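What the Date on the Jar Is For: Label Reading in Shared Student Kitchens

Final project report, Introduction to Consumer Research
Ritthorpe College

11 shares
5 comments

Background

Every shared refrigerator in Hallow Hall contains at least one jar that predates the current residents. It gets handed down, like a tradition, except that traditions don't usually grow a ring of something around the rim. Our group set out to learn how students decide when a jar is done, and whether the printed date has anything to do with it.

Food date labels in the United States are mostly a quality matter. With the exception of infant formula, there is no federal rule that makes a manufacturer print one. "Best by" is the company's guess at when the product stops tasting the way the company would like. "Sell by" is a note to the store about stock. "Use by" sounds sterner and often means much the same as "best by." We knew this by the second class meeting and were a little smug about it, right up to the point where we tried to sort our own pantry shelves and could not agree on the mustard.

The picture gets harder with imported foods. Dates may run year first, month first or day first, and the code may give the day the food was packed instead of the day it is supposed to be past its best. A reader who assumes the second when the first is meant will throw out a jar of perfectly good chili sauce and feel responsible about it.

Two rows of small white figures near the edge of a lid can hold all of this. One of ours reads 20241121 on the first row and 0109 18 G0 on the second. The first is a production date. The second is a batch code, although two people in our group argued for most of a lunch that it was a time.
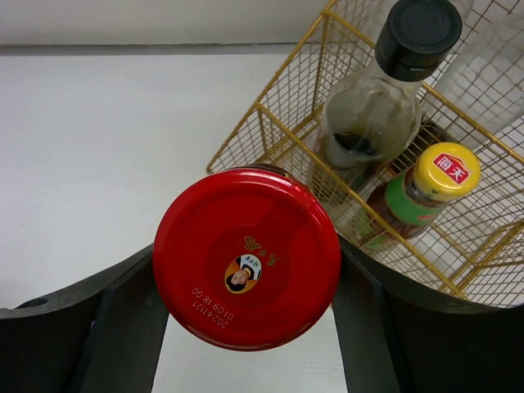

Method

We worked with 11 kitchens, all in Hallow Hall, on the grounds that we live there and it was raining. Each kitchen got a sign on the door for a week before we opened anything. The sign said what we were doing and that we would not be judging. The second part was hard to keep to.

For each jar, bottle, tub and can we wrote down the kind of food, the kind of date on it, whether it had been opened, and whether anyone in the kitchen claimed it. We entered it all in Rellia, a survey tool the college pays for and which logs you out if you stop to think. We lost one full kitchen this way and had to go back. The residents had used the time to clean, so the second count for that kitchen is much more flattering than the first, and we have marked it in the data.

After the counts we asked residents to sort a set of labels into "fine," "not sure" and "throw away." The labels were copied onto cards so people would go by the date and leave the smell out of it. Several asked if they could smell the card.

What we found

We logged 1,290 items. The largest group was sauces and condiments, ahead of canned goods by a long way. Spices came third, though we suspect we would have found more if we had been willing to reach behind the stove in the kitchen next to the laundry.

Very few items went unclaimed when we asked politely. When we asked whether the claimed item could be thrown away, ownership dropped sharply.

On the cards, people did well with anything that spelled out the month. A label with April on it was read correctly by nearly everyone. All-number dates did much worse, and an eight-digit string with no spaces did worst. Common guesses were a serial number, a phone number, and "something for the factory," the last of which is a pretty good answer and we gave it half credit.

The stronger result was about what people do once they have read the date correctly. Mostly they ignore it. A jar with a past date was kept if it was expensive, if it came from home, or if it was nearly full. A jar with months left was thrown away if it had been at the back of the shelf and looked at them wrong. Milk was the exception. People followed the date on milk to the hour.

Opened jars

The printed date assumes the jar is closed. After opening, the useful number is how long ago that was, and almost no kitchen had it. We found more than 100 opened jars with a current date and no way to tell whether they had been open for a day or since orientation. Some labels say to refrigerate and eat within so many weeks, which is good advice for someone who writes things down.

So we tried a small fix. In five of the kitchens we left a marker and a roll of masking tape, with a note asking people to write the opening date on whatever they opened. We picked containers with enough flat lid or side to hold a strip of tape, which rules out more packaging than you would expect. Short round containers were the easy ones. Squeeze bottles were a nightmare, and anything that had been near cooking oil shed its tape overnight.
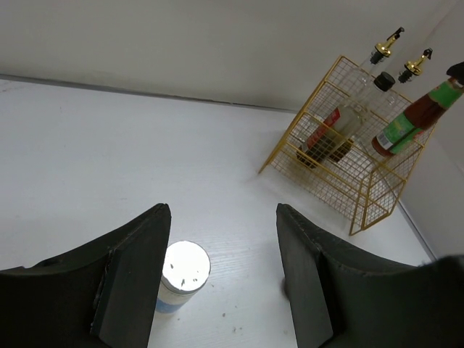
Two weeks later we came back to see. Three kitchens had used the tape on food. One had used it on food and also to repair a lampshade. In the last one the marker was gone and the tape was intact, and we have no finding to offer there.

Where people did write dates, they wrote them every way possible. Some put the day first. Some left off the year, with a confidence about their own habits that our counts do not support. One lid said only "Tuesday-ish." We had expected students to do better than the manufacturers and this was a humbling section to write up.

Limits

One building is a small sample, and it's a building where the dining hall closes early, so people cook more than they might elsewhere. We also did the counts just after the midterm break, when shelves were full of things sent from home. The Halim reading from week four suggests asking people to keep a food diary first, and we agree this would have been better. We ran out of weeks.

We did not test any food for safety and nothing in here should be taken as advice to eat it.

Recommendations

Spell the month. Put the word "packed" or "best by" beside every date. Leave a blank box on the lid for the opening date, big enough for a normal pen. For Hallow Hall, a shelf clear-out at the end of each term, with the sign going up a week ahead – and the mustard in our own kitchen should go first.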